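Burndown Charts in a Two-Sprint Course Project

Our group used Sivimel to plan the work and was told to hand in its burndown chart as evidence of progress. I have doubts about whether it is evidence of anything.

The board held 75 tasks in August. Each one had an estimate in hours, and the chart subtracts those hours when a task is closed. It knows nothing about tasks that were closed early and quietly reopened under a new title.
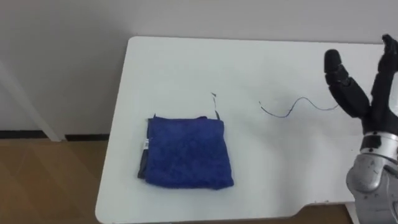 We did that 7 times in the first sprint. The line still dropped nicely, and our grade for planning went up. Hoarau, the group we shared the test server with, plotted open defects next to remaining hours. Their chart looked worse than ours - and told them more.

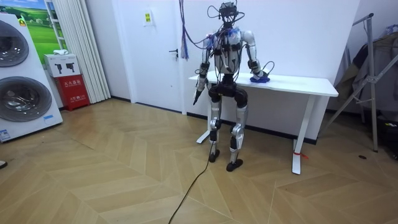 A member of the Kunholm group objected at the review that defects are just as easy to game, as a team can simply stop testing. Fair point. I checked our log and found about 23 hours of testing that had been booked as "meetings", so I am in no position to argue.

For the second sprint we exported the data to Eletti and drew the line from merged code only. It stayed flat for most of the sprint and then fell off a cliff.

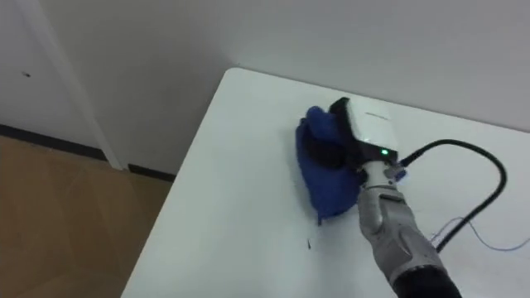 Whether a flat line is more useful than a false slope depends on who reads it. Our instructor read the final number. I would still keep the merge-based chart, but two sprints are too few to claim it made our estimates any better.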